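Golfclub Hevlow, Spielausschuss
Protokoll der Sitzung im März, Beginn 19 Uhr

TOP 1: Tippspiel zur Saison
Der Anbieter Metadis wirbt für sein Tippspiel mit »spürbar mehr Bindung der Mitglieder«. Belege dafür lagen nicht vor. Im Vorjahr gaben am letzten Spieltag noch 7 Mitglieder einen Tipp ab. Der Ausschuss verlängert trotzdem um eine Saison, allerdings ohne das Zusatzpaket für 2471 Euro.
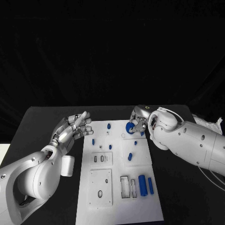 Weiße Platte auf dunkelgrauem Tisch, dahinter schwarzer Stoff

TOP 2: Gruppeneinteilung
Vorschlag: vier Spielergruppen nach Handicap. Einwand: Die Handicaps aus dem Winter sagen wenig aus. Der Vorschlag wird mit 4 zu 2 Stimmen angenommen, die Bedenken bleiben — sie sind hiermit vermerkt.

TOP 3: Hutsuliak-Pokal
Dratus bietet an, die Startzeiten künftig automatisch zu vergeben. Wie Absagen am Spieltag behandelt werden, geht aus dem Angebot nicht hervor. Rückfrage wird schriftlich gestellt, vorher kein Beschluss.

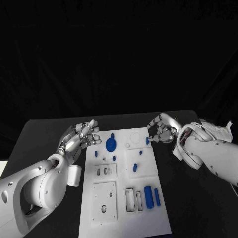

Linke Hand geöffnet über der Schaumstoffplatte

TOP 4: Verschiedenes
Die Löcher 2 und 7 sollen laut Platzpflege bis April wieder bespielbar sein. Dasselbe hieß es im letzten Frühjahr. Die Wettspielkarten werden erst gedruckt, wenn beide Grüns frei sind.

Ende der Sitzung: 20.40 Uhr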